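Lastdale Art Group: minutes, 5/19/24

Natnael Feyisa in the chair, Tracey Holroyd taking notes.

1. Brushes. Lovely progress! The thin ones now have their own spot by the white tables, and the small wooden cup stays out too.

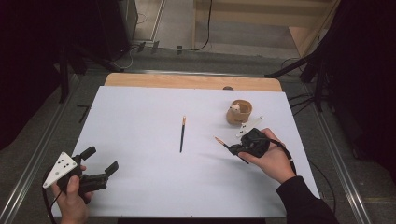 Natnael would like a second cup for the Jemal room (agreed, with great cheer). The Stendov paper order is in: 1,000 sheets, £119.

2. August show. Mornik Hall is ours for 2 days and we're all thrilled. Tracey to draft the poster.

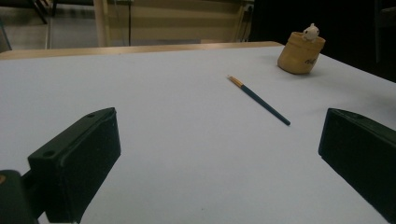
Can members take brushes home between sessions?
Up to two each, signed out in the book and back by the next session.

3. Funds stand at £3,820, our best yet! Tracey to price new easels.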